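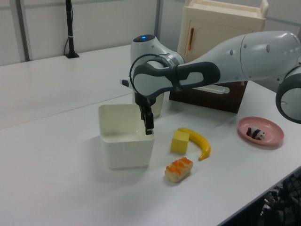
Covum robotics class moves its sorting project to a full tabletop

21 Nov 2022 | Covum College News Desk
3 min read

The robotics class at Covum College in Yip has started the second half of its fall project, in which students prepare a single robotic arm to pick up household objects and toy food and put them where they are told to go. The project is called Tinix. It will be entered in the student manipulation contest at Indov in December.

Work in the first half of the term was limited to one object and one container. Students are now running the full table, with an open bin, a plate, a storage cabinet and toy food all within reach of the arm. The contest rules call for this kind of layout and allow the judges to change the position of any object between runs.

Each run begins with a written instruction, such as placing the banana in the bin or moving the panda off the plate. The arm has a fixed time to complete it. A run is scored on three items: whether the correct object was picked, whether it was released inside the target, and whether anything else on the table was moved. Touching the rim of a container costs points but does not end the run.

The class logged 958 runs before the start of this month. Of those, 918 were kept for review. The others were removed from the set, mostly for missing log data or a stop called by the student at the controls. Some 128 of the kept runs ended with contact between a finger and a container rim, the most common fault on record.

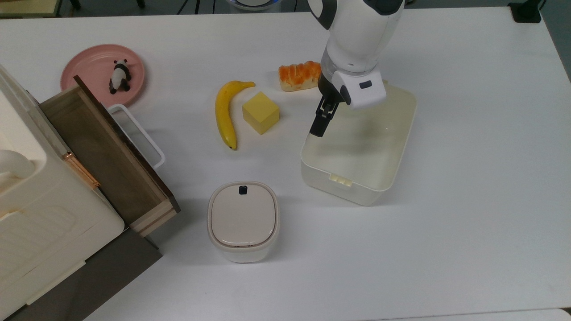

Tinix project work at Covum College: the gripper over the left rim of an open bin, with toy food beside it.

Two changes have been made in response. The approach height over containers has been raised, and the arm now pauses before it lowers its fingers. The pause adds time to every run. Students are testing shorter values to see how much of it can be taken back without more rim contact.

Object shape is the other open problem. A cube offers flat sides and can be gripped from most directions. The banana is harder — its curve means that a grip taken too close to one end lets it rotate as it is lifted. The current method finds the long axis of the object and places the fingers across the middle. The same method is used for the bread roll, with a wider opening.

The panda figurine is treated as a separate case. It can be upright or on its side, and the plate has a raised rim, so the fingers have to come in from above and stop short of the plate surface. One student group is working only on this task and will report its results to the class before the contest entry is locked.

Drawer tasks are also on the list for Indov, though they carry fewer points. The class has not decided whether to attempt them. A pulled-out drawer takes up table space and limits the paths open to the arm, and the motion planner does not yet handle this well when the plate is close by.

The robotics class has been offered at Covum since 2008 and is open to second-year students in the engineering and computing programs. Grading for the project is based on run logs and a written report. The contest result does not count toward the grade.

Students work in small groups and share the same table, arm and objects. Each group must return the software to its last approved version at the end of a session — a rule added this term after two groups overwrote the same settings file.

The Tinix entry will be locked one week before the contest. After that point only the speed limits may be changed. Reports from all groups are due at the end of December.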